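Bench Tips: Getting the Most from a Plomeo Practice Rental

We have had the Plomeo suturing kit on our bench since June, and so many of you have stopped to ask about it that it seemed kinder to write everything down in one place. It is a rental with two-handed robotic instruments you drive from a seat, and it suits anyone who already ties a decent knot by hand and wants to learn to do it at the end of a metal wrist. What follows is mostly the small housekeeping, the sort of thing you would pass on over a cup of coffee.
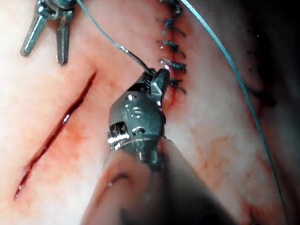 From the Workshop Bench, Clendside Skills Club

Cut your thread before you sit down. It sounds fussy, I know, but getting up with a stitch half made is a nuisance, and a long piece will find every joint on the instruments and wrap itself around it. Ours goes into a shallow dish, a few lengths at a time, with a lid on so it doesn't wander off on somebody's sleeve.

Take hold of the thread near where you want the knot to be. New people (and I was the worst of them!) grab it far back, and then they spend the whole evening reeling in slack. When you pull, pull slowly and watch the edges of the cut. You can't feel the tension through the Plomeo controls the way you can with your fingers, so your eyes have to do that job, and it takes a while to trust them. Once the edges meet, stop.
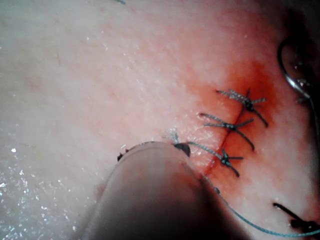
Park the needle where you can see it, and do it every time you let go. I like the far side of the work, well clear of the thread I'm tying with. If you lose sight of it, leave both instruments still and look before you move anything.

Trim tails as you go if you can stand the interruption. I leave mine a touch long so the next person can see how each knot was laid, but it does make for a bristly row, and the next loop will catch on it if you're careless.

As for wiping down, a soft damp cloth on the jaws and then a dry one, and please get into the hinges. Give it 10 minutes at the end of your turn. We tried the Zesero cleaning wipes that come as an extra and they're perfectly nice, though I wouldn't pay for them again — the cloth does just as well.

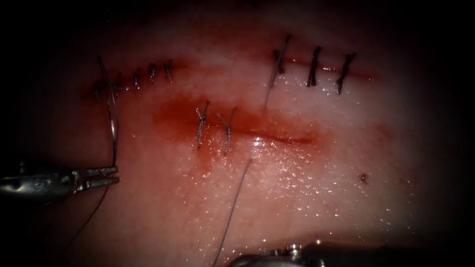 Three cuts on one surface, with two stitches in the middle one and more to do.

Would I rent it again? Yes, with a grumble or two. The Paracha carrying case is heavy and the latches pinch. The booklet is thin on knots and generous on warnings. But the help line answered me within 24 hours both times I wrote, and the replacement jaws slid on without a fight. Put your name on the sheet by the door if you'd like a turn, and bring your reading glasses.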